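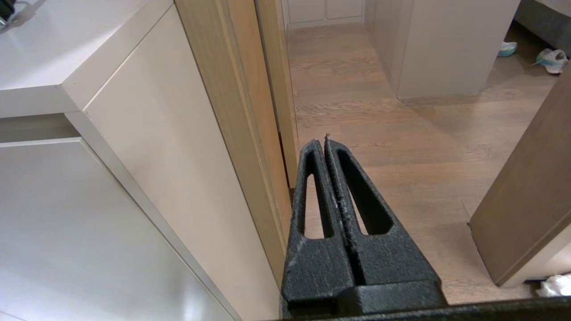 *The narrow hall. White top, white front, beige side panel, wood floor.*

Notes from the open day at Tirkstead, Wednesday. Typing these up fast before I forget which unit had which thing.

Got there a bit after two, bus from Skasau was late and then dropped us on the wrong side of the roundabout. Signs on the fence all said PROVORA with an arrow, no mention of an open day. Walked past it once. The entrance is round the back by the loading dock, up a metal stair, and you get a sticker and a paper map.

So what it is: Provora fits out small apartments, storage mostly, and Tirkstead is the old warehouse where they've built full-size pieces of apartment to try things in. Half a kitchen. A bathroom with no plumbing. A hall that goes from one fake bedroom to one fake living room. You walk through, open stuff, ask questions if you can find someone in a green lanyard.

## The hall

Started here and ended up coming back to it at the end, so it gets the most room.

We have a narrow hall at home and it collects everything. Shoes, mail, the dog's lead, a bag of bottles waiting for recycling since March. I wanted to see what a cabinet does to a space like that when it's a real one and not a drawing.

Liked:

- White top has a slight gloss and picks up light. In a hall with no window I'd take that.
- The recess under the top. A narrow strip running along the edge, throws a thin gray shadow line. I was looking for handles for a good while — there's a lot to be said for nothing catching your coat pocket.
- Flat front panel, plain. Easy wipe.
- Floor is wood boards. Nicer underfoot than the concrete everywhere else in the building.

Not sure about:

- The beige side panel next to the white. It's a warmer color, smooth, no detail on it at all, and I kept changing my mind. Close up it looks like two orders got mixed together. From the living room end I quite liked it. My sister thought it was obvious and on purpose and that I was being difficult.
- Crisp edges. Corner of the panel is at about the hight a running kid would find it.

Asked what the hall run costs and got a range so wide it was no use. Asked again at the desk later and was told starting at 3000 for a short one, fitted, with the side panels extra. Side panels extra! Wrote that on the map.

## Kitchen

Quick because it was packed. A coffee cart had been parked at the end of it so half the people weren't there for cupboards.

Drawers good. Deep ones at the bottom for pots, soft close, all the usual. The corner unit swings out on an arm and takes up the whole floor when open, so in a kitchen the size of ours you'd have to stand in the doorway to use it. Tall pantry pull-out was the thing people were queuing for. I had one go. Heavy when full, they had filled it with real cans, which was a smart idea.

Hinges are from Kárason, and there was a whole board of them screwed up on the wall, 271 parts, each with a little number sticker. I know it was 271 because the last sticker said so. Stood in front of that board longer than I'd like to admit. You could take some of them off and work them by hand. Best thing in the building for me after the hall, and hardly anyone was looking at it.

## Bathroom and the bedroom end

Bathroom: skip. Mirror cabinet too shallow for a bottle of anything.

Bedroom: bed with drawers under, wardrobe with a sliding door that had already come off its track at the bottom. Somebody from the staff put it back, and it was off again when we came past later. Not a great advert. To be fair the floor of the warehouse slopes, they told us that themselves.

## The talk

There was a talk at four in the loading area, 20 chairs, more people than that, so we stood. Half an hour on measuring your own home before ordering. Worth it. What I got down:

- measure the width of a hall at floor, at waist and at the top, old walls lean
- use the smallest number
- baseboards count!! take them off or measure from them
- open every door that opens onto the hall and mark where it swings, with tape
- leave the tape down for a week and see if you trip on it

Went home and did the first one. Our hall loses 2 inches between the front door and the bathroom. Had no idea. That probably rules out the deeper cabinet, the one I wanted, and leaves the shallow, which they didn't have on show.

## Practical bits

Free, no booking. Map is useful but the kitchen and bathroom are swaped on it. Toilets are downstairs through the dock, cold. Coffee from the cart was fine, cash only, so bring some. Parking looked easy if you drive. If you come by bus ask for the stop after the roundabout and cross at the lights.

Allow an hour and a half, two if you do the talk. Mornings are meant to be quieter according to the woman at the desk, who also said they will run another one in May with the shallow hall units set up. Might go back for that on my own with the proper measurements, and the tape down in our hall till then. Dog has already moved one corner of it.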